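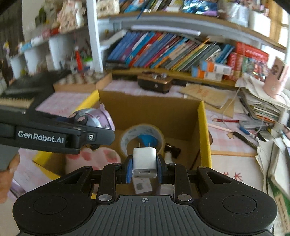

The Drawer at the End of the Corridor

Most households keep one. It sits beneath the kitchen worktop or in the hall table, and it holds the chargers of telephones that were given away years ago. In offices the drawer becomes a cupboard, and in the county administration at Duvholm it had become, by the time anyone opened it with a purpose, a locked room on the second floor.

The room was emptied over a single July. Staff of the county's supplies department sorted its contents on trestle tables in the former post room and entered each article in a register. The register closed at 2,249 items, of which 593 were power adapters in working order. The remainder consisted of cables, docking stations, plugs for countries to which no officer of the county had recently travelled, and a quantity of parts that could not be matched to any equipment in use.

Siobhán Lenihan, who heads the department, had expected a smaller figure. Her predecessors had bought telephones and tablets in sets, each with its own charger, and had replaced them every few years. The old handsets were collected and sold under contract. The contract made no mention of accessories, and so the accessories stayed.

"We had a policy for the telephone and none for the plug," she said. "The plug was treated as packaging."

The county has since changed the way it buys. Under the rules now in force, a department that orders a new device receives the device alone. A charger is issued on request from the central store, signed for, and returned when the officer leaves the post. Fourteen departments have adopted the arrangement. Two others, roads and the fire service, were granted exemptions on account of vehicle equipment that requires particular fittings.

The reform has not been welcomed everywhere. Several officers wrote to say that a charger was needed at the desk and another at home, and that a request form was a poor use of the working day. The form was shortened to four lines. A second charger may now be approved by a line manager without reference to the store.

The more difficult question concerned the stock already in hand. Adapters made over a period of many years do not all deliver the same power, and their markings are often small or worn. Fiachra Mac Carthaigh, an electrical inspector engaged by the county, was asked to decide which could safely be issued again. He rejected any article with a cracked case, a bent pin or a rating that could no longer be read. Adapters that passed were labelled with the date of inspection and placed in trays according to output.

Mac Carthaigh is cautious about how far the exercise can be copied. Testing takes time, and a small organisation may find that the cost of an inspector exceeds the value of the goods. He advises such bodies to begin with purchasing and to leave the old stock to a licensed recycler. "An untested charger should not be handed to a colleague as a favour," he said.

A first batch of 300 adapters has been set aside for the county's libraries, where readers may borrow one at the desk against a library card. The branch at Vidar was the first to receive its share and keeps them behind the counter with the reading glasses and the umbrellas. Loans are for the day only.

The register itself remains open. New entries arrive whenever an office is moved or repainted, most recently from the planning department, which sent down two crates from the back of its map store. They are waiting in the post room for inspection.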